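Film families, second generation: does the name help or hurt?
Started by bolleck_rd, 27th January

bolleck_rd wrote:
Watched Navarrete last night, the one Joaquín Godoy produced. His mother ran Zinder Pictures for years. I thought it was solid work. Would he have gotten the money without her name on the door?
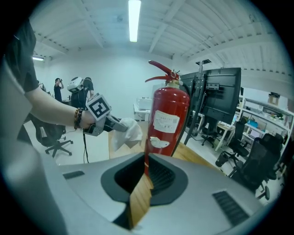
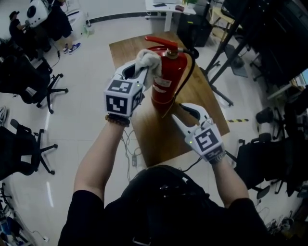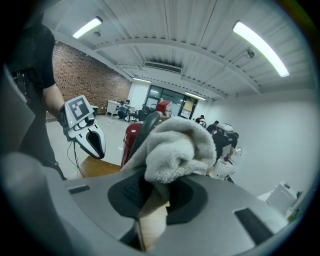

Filed under: Movies > Producers and Studios

tallyho72 wrote:
No. Zinder paid for his first 2 films and both lost money. Most people don't get a third try.

Orysia Yatsenko wrote:
The first one did lose money. The second made its budget back on home video, so that part is wrong. He also spent six years as an assistant editor before he produced anything.

tallyho72 wrote:
At his mother's company.

Orysia Yatsenko wrote:
Four of those years were at Ernitz. Check the credits.

mwakyusa_n wrote:
I worked on a Zinder shoot as a runner. He was on set early every day and knew the budget line by line. I can't say that for every producer I've had.

vicente_r wrote:
Knowing the budget is the job. My problem is that the same families get 15 scripts a month sent to them and everyone else has to beg for a meeting. Navarrete was fine. The middle drags and the court scene should be half as long.

bolleck_rd wrote:
Agree on the court scene. I liked the middle.

Hortensia Aravena wrote:
His sister is the better producer of the two and hardly gets any press. Her next one is due in May.

tallyho72 wrote:
I'd watch that. Is it with Zinder too?

Hortensia Aravena wrote:
No, Ernitz. Same writer as Navarrete though.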